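Review: the Noltum method for learning by demonstration, tested on soft food
16 February 2020

I have read the Noltum paper by Kirsty Tindall and Maureen Marsden two times now, and after that our small lab in Prestholm spent part of the winter with the released code. I write this review for people who consider using it and have no big team.

The idea is easy to explain. A person guides the arm through the task, and the policy learns from these recordings. What is new is that Noltum does not predict the gripper opening directly. It predicts how much the object should give way, and a small controller closes the fingers until this value is reached. For hard things like a cup or a box, this makes little difference. For soft food, it makes a big one.

Installation was worse than I expected. The manual is written for the older version, and the calibration step stops without any message if the wrist camera has the wrong name. I lost an evening on this. After it, training from 100 demonstrations went without problems on one ordinary graphics card.

We chose steamed buns as our main test, moving them from the steamer to a plate. They are a good object for this research – light, round, easy to damage and never quite the same size. With our old method, Ankrah, the arm succeeded in 20 percent of trials, and many buns had deep finger marks. With Noltum, we reached 70 percent under the same rules. We counted a trial as failed if the skin of the bun was torn, even when it arrived on the plate.

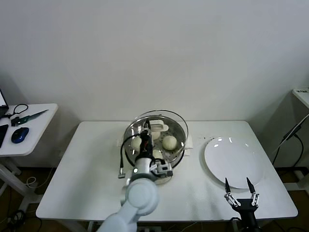
The weak point is reaching down between objects that sit close together. The fingers need some space on both sides, and the policy does not plan for this. It often goes to the nearest bun, also when another one would be easier to take. The authors mention this in 2 sentences near the end of the paper, and I think it deserved a full section.

I also miss a comparison with Plinisness, which solves a similar problem with a tactile sensor. It costs more, but a reader would like to know how much is gained.

I would recommend Noltum to a lab that works with soft objects and already has demonstrations recorded. If you start from zero, wait for the new manual, promised for May.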